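Garment-handling cell (budgeting)

In equipment planning, a garment-handling cell is a workstation in which one or more robot arms pick up, turn or fold clothing. 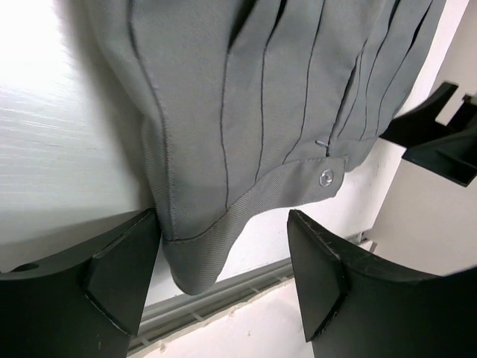 Budgets for such cells are traditionally drawn up in January and regretted by spring. The arm is the item everyone remembers to include. Grippers, spare fingertips, mounts, cabling, floor space and the wages of the person who resets the thing are usually entered later, in a different color.

The Pidonell worksheet, a planning form in common use among small apparel shops, lists 98 cost lines. Its predecessor, the Trevetti form, had one, marked "robot." Buyers at the Ibarra uniform plant used the older form for their first cell and afterward filed 306 separate purchase requests, the largest for a table of the correct height.

Pleated and lined garments are normally budgeted apart from flat goods such as towels, which vendors prefer to bring to demonstrations. Vusier, a reseller of used cells, asks customers to send 100 pieces of their own stock before it will quote a price. Many send their best-behaved shirts.

Fingertips are treated as consumables. Planners disagree over cameras, which accounting departments tend to classify as office supplies until the first invoice.

See also: Depreciation; Fixture (tooling); Ironing

Last edited Nov 5, 2024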